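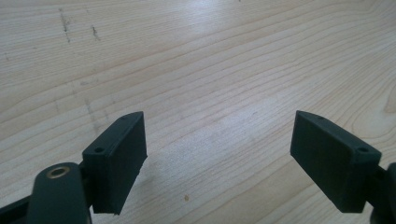
Zeeshan Rind wrote in to ask why the Plirnenis handling rules run to six pages when the tool itself has one moving idea, open and close. It was a fair complaint, and it got the FAQ rewritten. The six pages are still six pages.

Plirnenis Hand-Held Gripper Rules: Frequently Asked Questions
Last revised 12/21/20

Who has to follow these rules?

Anyone who picks up a hand-held gripper to record a task, at any site, for any length of time. That includes people who are "just trying it out." A surprising share of our cracked finger pads were just being tried out.

Do they apply to robot arms too?

No. Arms have their own document, which is longer and has more red type in it. If your gripper is bolted to something with a motor in the shoulder, stop reading and go find that one. The safety rules for arms do not shrink because the arm is small or because you are in a hurry.

What counts as a session?

A session starts when you sign the log and ends when you sign it again. Lunch does not end a session. Going home does, whether you signed or not, and then somebody else has to write "session closed, operator absent" in the log, which looks worse than it is.

What do I check before I start?

Open and close the fingers all the way, slowly, three times. They should move together and meet flat. If one side arrives late, tag the tool and take another. Press each pad with a thumb. A pad should not rock, click, or turn. Look at the screw holes for hairline cracks, especially on printed parts, which like to crack from the hole outward and keep it to themselves until a Friday.

Then wipe the lens. People skip this more than any other step in the rules, including the ones about fire exits.

May I tighten a loose pad myself?

Yes, by hand, with the short driver in the kit. Snug is enough. Do not use a power driver on printed plastic. We have a small box of pads that met a power driver, and new operators are welcome to look through it.

What are the rules for the work surface?

The surface should be steady, cleared of anything that isn't part of the task, and wiped before the first recording of the session. Old scratches and stains are fine. We do not want anybody sanding furniture. What we ask is that you leave the surface alone once you have started: no wiping halfway through, no turning the table, no adding a tablecloth because it looked bare.

If you find a crumb after you have begun, leave it until the next break and write it down. Yes, we really mean write it down. The Genatano site once had a long and fairly heated discussion about a mystery object that was, in the end, toast.

What about glare?

Some glare is allowed. Real rooms have windows and shiny tables, and a machine trained only on perfect lighting will be very disappointed by the world. The rule is that you should be able to see both fingertips and the whole object during the grasp. If a bright patch hides either one, move the object or move yourself. Close the blinds only between recordings.

How should a recording begin?

Fingers open, nothing between them, held above the surface and not resting on it. Hold still for a slow count of two. Then go. The open start gives every recording the same first moment, and the people who trim the files can stop guessing whether you had begun or were still scratching your nose.

How fast should I move?

About as fast as you would pass someone a full cup of coffee. Faster than that and the picture smears. Much slower and you begin making tiny corrections that no sane person makes when picking up a spoon. If you catch yourself performing, take a break.

Can I use my other hand to help?

Only if the task card says two hands. Otherwise your free hand belongs behind your back, in a pocket, or anywhere else out of view. Nudging the object into place with a finger and then acting natural is the most common fault our reviewers find. They always find it.

I dropped the object. Do I delete the recording?

Please don't. Mark it "drop" and carry on to the next one. Failed attempts are useful, and a log with no failures in it makes reviewers suspicious. The Hutapea team handed in 317 recordings in September without a single drop marked. We asked them to look again. They looked again.

How many recordings may I do in a row?

The limit is 50, then a proper break away from the table. Wrists get tired before their owners notice, and tired wrists start to tilt. The daily limit is 100. There is no prize for reaching it, and there was never a prize, despite what was written on the Goveron whiteboard.

Can I grip things that aren't on the task card?

Not during a session. Not glassware, not food, not the office plant, and not a colleague's sleeve. Anything with a blade needs its own card and a second person in the room. Liquids are allowed only in closed containers, and "mostly closed" is open.

What about privacy?

Before recording, check that there are no letters, screens, badges, pill bottles, or family photos within view. Turn mirrors around or cover them. If a person walks in and gets recorded, stop, mark the file "person," and tell them. They can ask to have it removed and they do not have to give a reason. The answer is yes.

If you are recording in somebody's home, the consent form gets signed before the case is opened. Afterward doesn't count, even if they gave you tea.

How do I clean the gripper?

Dry cloth first. Damp cloth if the dry cloth lost. Keep solvents away from the printed parts and the pads, and don't put any part of it in a dishwasher. That last rule was added by request of the person who owned the dishwasher.

Something pinched me. Is that an incident?

If it broke the skin, yes, and it goes in the incident book the same day. If it only hurt your feelings, put it in the notes column. Either way, check the fingers for a burr or rough edge before anyone else uses the tool.

Can my site have its own rules?

You may add to these but not subtract from them. Send us the additions so we can steal the good ones. Goveron's habit of hanging a finished checklist on the case handle came to us that way, and so did Genatano's ban on snacks at the table, adopted for reasons given above.

What happens if I break a rule?

Usually, a note. If it affected the recordings, those get marked and set aside, and you will be asked to do them over. If it put somebody at risk, you stop work and we talk. We have had almost 50 notes and two talks so far, and both talks were about the same power driver.

The rules changed and I liked the old one.

Old versions are kept in the shared folder and you can visit them whenever you like. The version that applies is the one in force on the day you sign the log. If two pages seem to disagree, follow the stricter one and write to us. Zeeshan has already reported pages two and five.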